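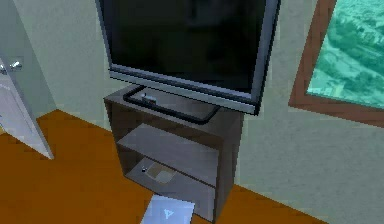 Where the Small Things Go

A simulated living room costs very little to mess up. Drop a cup behind the couch 836 times and no one has to get down on the floor to look for it. That is a large part of why the household robotics group at Mernham does most of its work in rendered rooms, and why its latest result is about something as dull as finding a small object on a shelf.

The project is called Kvam. It asks a simulated robot to enter a room it has not seen before, find one named item, and stop in front of it with the item in view. The robot doesn't pick anything up. It drives, turns, tilts its camera, and decides when it is done.

Robots of this kind have been good for a while at finding televisions, beds and doors. Large things can be recognized from across a room, and they tend to be in the places one would guess. Small things are harder. At the distance where a robot first sees a media cabinet, an object on the bottom shelf may take up only a few dozen pixels. It could be a bottle or a figurine. A thin tan square could be a coaster or a booklet. Something beside the foot of a television might be a remote control, or it might be some other gadget. A person would walk over and bend down. Most search programs make up their minds from where they are standing, and a wrong guess ends the run.

The Mernham group's change is simple to describe. Their program keeps a list of things it has seen but not settled on. Each entry has a rough position, two or three possible names, and a number for how sure the program is. When the robot plans its next move, it weighs going somewhere new against going back for a closer look at an entry on the list. The cost of each move is counted in distance, so an uncertain object a few steps away gets checked early and one on the far side of the room may wait.

The test set was 301 rooms, none of which the program had been trained on. Each has furniture with open shelves, at least one door, and a set of small items placed by a script. The windows have city views pasted behind the glass, and the floors and walls change color and texture from room to room. The group says it added the views after an early version learned to treat any bright rectangle as a screen.

Each run was limited to 100 moves. The older program, which the group had used as its own standard since the previous year, found the right object in a little under half of the rooms. The new one found it in just over two thirds. Most of the gain came from low shelves and the backs of compartments, where the first view is usually poor and often in shadow. For items on open tabletops there was almost no difference between the two.

There was a price. The new program took longer paths, and in rooms with a lot of clutter it sometimes spent its moves checking one doubtful item after another and ran out before reaching the right one. The group tried capping the list at 3 entries. That shortened the paths but gave back part of the gain, and the published version leaves the list uncapped.

A second weakness is lighting. The rendered rooms are lit evenly, with soft shading inside the furniture and little glare. Real rooms have lamps, sun through blinds, and glossy screens that reflect whatever is opposite them. A switched-off television in a simulation is a mostly black rectangle. In a house it can act as a dark mirror, and a program that keeps a list of half-seen things may well fill it with reflections.

That question is the subject of the next stage. The group has an agreement to use a furnished apartment in Bukley, where a wheeled robot will run the same search with the same list. The first trials began in June and covered the living room only. The wheels slipped on the rug, which threw off the stored positions, so the robot went back to check objects and arrived slightly to one side of them. A correction step has been written and is being tested.

The rooms and the search code are to be released through Cangate, the shared archive the group uses for its other projects. The room files are ready. The code is waiting on the correction step, and the group has not set a date for it.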